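I've been meaning to write up our January workshop for ages, and now the tea has gone cold twice so I'd better get on with it! We had a group of ten-year-olds in for a whole afternoon of marble runs (cardboard, tape, string, and far too many paper cups), and I don't think I've laughed that much in a classroom since I started teaching.

The starting point was a story. Judit Barta wrote a short one for us, set in a mountain village called Prirnitberg where the mail can only travel downhill, and each team had to build the mail route. She read it out loud with all the voices. After that you could hardly hold them back. One team wanted tunnels, another wanted a toll bridge with a troll, and the girls at the back table spent half an hour arguing over what a marble would do if it met a goat.
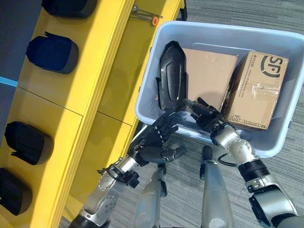 Vol. 7, No. 100

I had planned to bring out the Cirkix kits at two o'clock, with the little motors and switches, and I'm so glad I waited. By then they had real problems to solve. A boy who'd hardly said a word all day wired up a lift to carry his marble back to the top, and he had a crowd three deep by the time it worked.

Things I'd change: more tape, a longer snack break, and a proper talk about testing early (two teams built the whole run before they tried a single marble, oh dear). I'd also like to try the same story with my older group in the spring, maybe with the goat as a rule.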